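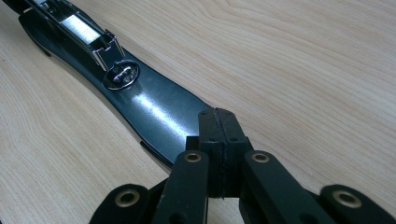 2 min read

Covivbridge Boxing Club to stage its biggest amateur show yet at the Golis Hall

Covivbridge Boxing Club will bring amateur boxing back to the Golis Hall this May, with 36 boxers matched across an afternoon and evening programme and seats for 300 spectators. It is the largest card the club has put together, and we are thrilled to be able to share it!

Doors open at 2pm. The junior bouts go first, followed by a break for food, and the senior bouts start at 6pm. Anyone with a ticket can come and go between the two halves, so families with younger children needn't stay for the whole thing (though plenty usually do).

Visiting boxers are travelling from Surdu and Isside, two clubs that have sent teams to Covivbridge before and always bring a noisy, good-natured crowd with them. Women's bouts feature in both halves of the programme, and the last contest of the night is a return match between the home club's light-heavyweight and the Surdu southpaw who beat him on a split decision last season.

Head coach Raluca Hodoroagă said: "I've been walking round the gym with a grin on my face ever since the matches were agreed. Some of these youngsters could barely skip when they joined us, and now they're asking me what music they can walk out to. They've trained through a cold winter with a broken heater and I can't wait for their families to see what they can do. And yes, I'll be hoarse by teatime."

All bouts are over three rounds, with shorter rounds for the juniors. Every boxer will go home with a trophy, and there will be separate awards for the best junior bout and best senior bout of the day, chosen by the ringside officials.

Money raised on the door will go towards a second ring at the club's gym, where the evening classes have outgrown the one they share at present.

Tickets are on sale at the Golis Hall box office and at the gym during training hours. Under-16s must come with an adult. Ringside tables are sold whole, and the hall has step-free access from the car park side.

Reporters and photographers who would like a place at ringside should contact the club before the week of the show. Raluca and several of the boxers are happy to be interviewed at the gym beforehand.

ENDS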